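Handout 7, revised 30/07/2023

Hello again, everybody, and welcome to the part of the course I look forward to every summer. We spent our last meeting on color, and several of you wrote to ask whether gray counts (it does, very much so!), which made me want to slow down and give a whole handout to the quiet subject of light and shade. Please read it before you come to the studio, with a pencil nearby, and don't worry if the section on edges takes you two tries. It took me a good many more than two when I was learning from Elínborg Hauksdóttir, who could look at an egg for an entire afternoon and still be cross when you took it away.

# Shading Curved Forms

## 1. What we mean by value

Value is simply how light or dark a thing is, apart from its color. A yellow lemon and a pale blue cup can have nearly the same value, and if you squint at them together they'll melt into one another. Squinting is the oldest trick there is, and I'd like you to do it so often this month that your family starts to comment.

For practice we use a scale of seven steps, from the white of the paper down to the darkest mark your pencil can make. Draw it as a strip along the side of your page before you start anything else. Most beginners use steps one to four and then stop, out of politeness I think, and their spheres come out looking like coins. Be a little ruder with the pencil.

## 2. The parts of a shaded form

On any rounded object under one lamp, you can usually find these:

- **Highlight.** The brightest spot, where the lamp is bounced straight back to your eye. On a dull surface it may be so soft that you can hardly say where it is.
- **Light.** The broad area facing the lamp. Leave it alone as much as you can bear to.
- **Halftone.** The slow turn away from the light. This is where nearly all of your time should go.
- **Core shadow.** The darker band where the form has turned fully away.
- **Reflected light.** A faint glow inside the shadow, picked up from the table or wall. Everybody makes this too bright the first time, and I still do when I'm tired.
- **Cast shadow.** What the object throws on whatever is next to it, usually crispest close to the object and softer as it travels.

## 3. Hard edges and soft edges

A corner gives you a sudden change of value and a curve gives you a gradual one. That sounds almost too plain to write down, but it's the thing I correct most often at the Stanora studio. Someone will draw a lovely jug and then run a dark line down the side of the belly where the shadow starts, and at once the jug has a crease in it! Let the halftone do its work. Keep your hard edges for rims, folds, joins, and places where one object passes in front of another.

Local value matters too. A white cup in shadow may well be darker than a gray cloth in the light, and a dark stripe painted on a white vase has its own light side and shadow side. Shade the form first in your mind, and then let the stripe ride over it.

## 4. White on a plain ground

White objects are the best teachers, as there's very little color to distract you. Look at how soft gray tones alone turn the rounded parts here, and at the dark gray stripe, which starts narrow and broadens into a wedge. The blue-gray behind is flat and uniform, so the pale shapes stand clear of it with no outline needed.

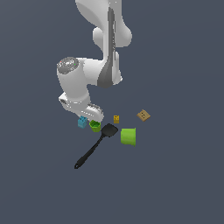 ## 5. Exercises for June and after

1. Draw your seven-step scale three times, on three kinds of paper. The Drandik pad has more tooth than the others and will fight you a bit.
2. Set one egg on a plain cloth, with one lamp to the left. Draw it for forty minutes using no outline at all.
3. Move the lamp behind the egg and draw it again, smaller.
4. Tie a dark ribbon around a white mug and draw the two together, paying attention to where the ribbon gets lighter.

Bring all four sheets to the studio, including the ones you don't like, and a soft eraser if you have one. Spare pencils are in the drawer under the window.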